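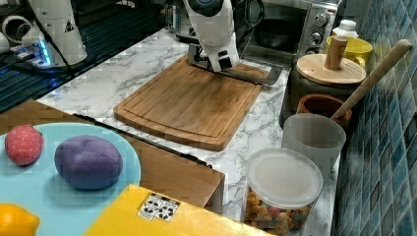
Slide 1: Bamboo board, juice groove on all four sides.

Title up while people sit down. Moisture movement in small solid panels. Leave the board on screen until the door is shut, then go straight to slide 2.

Slide 2: Terms
Define the three directions before using them. Longitudinal is along the grain, radial is across the rings, tangential is along the rings. Movement along the grain is small enough to ignore at this panel size. Tangential movement in most hardwoods is larger than radial, often close to double. Draw the end grain on the whiteboard if the room has one.

Moisture content is the weight of water divided by the oven-dry weight of the wood. People from the food side often divide by wet weight. Say which one is in use and write it down.

Slide 3: What drives it
The panel moves toward balance with the air around it. A change in relative humidity on both faces makes it wider or narrower. A change on one face makes it cup. The second case is the one that brings panels back to the shop.

Typical route: one face rinsed, panel laid flat to dry, upper face open to the air, lower face closed off. The lower face stays wider and the panel crowns upward. Turn it over the next day and part of the cup comes out. Part of it may not – compression set is on slide 6.

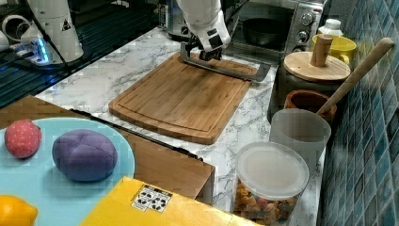
Slide 4: Board laid flat on the counter, with spatula-like tool.

Bamboo is a grass, so the ring terms do not carry over. Fibers run the length of the culm and are packed more densely toward the outer wall. Strips are planed square and glued, so the panel behaves as a set of narrow strips with glue lines between them. Ask for the strip layout before quoting any movement figure.

A groove removes material from one face only. Small effect on a thick panel, larger on a thin one. Do not give a number here. The Ekley trial did not separate groove depth from panel thickness, and someone will ask.

Slide 5: The Ekley trial
199 panels, mixed species, all cut by Rotich from stock held in the same store. Conditioned for 21 days, then wetted on one face and left flat. Cup measured across the width with a straightedge and feeler gauges at 5 points. Read the method out in full. The handout has the short version and leaves out the conditioning step.

Half the panels were finished with Wisosel oil, two coats. The oil slowed uptake. It did not change where the panels ended up, given enough time in the same air. Spend a full minute on this, as the product sheet is often read the other way.

Slide 6: Compression set
Wet fibers swell against a fastener, a frame or the dry half of the panel. They crush slightly. On drying they shrink from the crushed size, and the panel finishes narrower than it began. Repeat the cycle and the loss adds up. End checks are the usual sign.

Slide 7: Storage
On edge, both faces open. Spacers the same thickness all along the stack. Keep the first row off an outside wall.

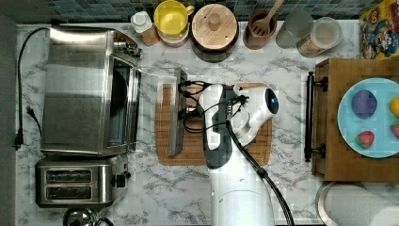 One listener at the Zarnville session objected that edge storage is fine for a rack in a shop but no use to a stall holder with one shelf, and asked whether flat with slats underneath would do. It would, provided the slats are level and the air can reach the lower face. Add this to slide 7 when the deck is next revised.

Slide 8: Open items
No data yet past 1,000 wetting cycles. Edge-grain and end-grain panels need separate runs. Glue type was not recorded at Ekley for nearly all of the bamboo stock – say so before questions.

Handouts are at the back, feeler gauge set goes round during questions. Count the blades when it comes back.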